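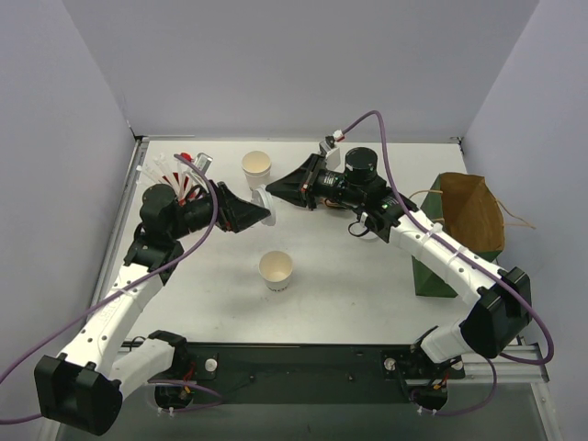 By the Zeterthorpe business desk, staff writer

July 23, 2022 – Grestden will start charging a deposit on takeout containers in April, after the town council passed the measure at its last meeting.

Customers will pay 76 cents for each reusable tub and get it back at any return point. The first five will open in Grestden and neighboring Bikach. Shops with seating for more than 100 people must join from the first day. Smaller ones have an extra year.

The council received 2,814 written comments, most of them on the size of the deposit – an earlier draft had set it higher. Lids will not carry a separate charge. Akgül, the firm hired to wash the tubs, has a two-year contract.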